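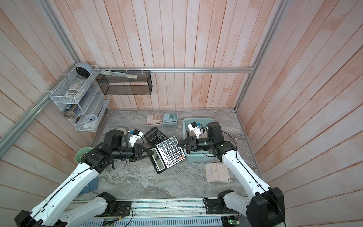

Staff Guides > Shared Equipment > Desk Calculators > Section 10

Section 10. Collecting, Checking and Storing Desk Calculators

Last updated: 22nd April

10.1 Purpose

This section sets out how desk calculators belonging to the Bririmcombe office are gathered from work tables, checked, and placed in storage bins. It applies to all calculators on the shared equipment register, whether full-size desktop models or the smaller pastel models issued to the front counter and the training room. Calculators owned by individual staff members are outside the scope of this section and should be left where they are found.

10.2 Before You Begin

Clear the table of papers, pens and drinks. A stone or stone-patterned top should be wiped and dried, as grit on a hard surface will scratch the back of a calculator when it is slid across. Place one light blue bin on the table within easy reach. Bins of other colors are reserved for cables and adapters and must not be used.

You will need:
- one light blue bin, empty and clean
- a dry, lint-free cloth
- a soft brush for the gaps between keys
- the register sheet (Form 153)
- adhesive labels

10.3 Collecting and Checking

1. Set the calculators out on the table face up, with a space between them. They may be placed side by side along the back of the table if room is limited.

2. Take one calculator at a time. Hold it by the side edges. Do not press on the display window or lift the unit by one corner.

3. Find the register number on the back of the case and enter it on Form 153. If the number is missing or cannot be read, write "unmarked" and continue to step 4.

4. Press the power key and confirm that the display comes on. Enter 69, press the plus key, enter 10, and press the equals key. The display should read 79.

5. Press each number key once and watch the display. A key that sticks, or that enters its digit twice, is recorded as a fault.

6. Brush between the rows of keys, then wipe the face and display with the dry cloth.

7. Switch the calculator off, where it has an off key. Models without one will shut down by themselves.

8. Place the calculator in the bin, face up. Lower it in by hand. Calculators must not be dropped or tipped in.

9. Repeat steps 2 through 8 until the table is clear.

CAUTION: Do not use spray cleaner, alcohol or wet wipes. Liquid can enter the case through the key openings, and the printing on pale-colored keys wears away quickly when solvents are used.

NOTE: The large desktop calculators take up most of the floor of a bin. Place these first and lay the smaller models beside them. Where a second layer cannot be avoided, put a sheet of card between the layers.

10.4 Faulty Units

A calculator that fails step 4 or step 5 is labeled with the date and a short description of the fault, then set apart from the others. It is not placed in the bin. Solar models should be tried again under a bright lamp before they are recorded as faulty. Battery replacement is covered in Section 11 and should be carried out only with cells from the Praser cabinet.

Units beyond repair are entered on the disposal list, which is reviewed each May.

10.5 Storage

Close the bin with its matching lid and attach a label showing the number of calculators inside. Bins are kept in the Yeo storeroom on the middle shelf, away from the radiator. No more than two bins may be stacked. File the completed Form 153 in the tray by the storeroom door.

Questions about the register, including requests for new numbers, should be directed to the equipment desk at extension 3226.

Related sections
- Section 9. Label Printers and Tape
- Section 11. Replacing Batteries in Small Equipment
- Section 12. Bins, Lids and Shelf Labels
- Returning Items on Loan from the Ameck Building
- Form 153: Shared Equipment Register Sheet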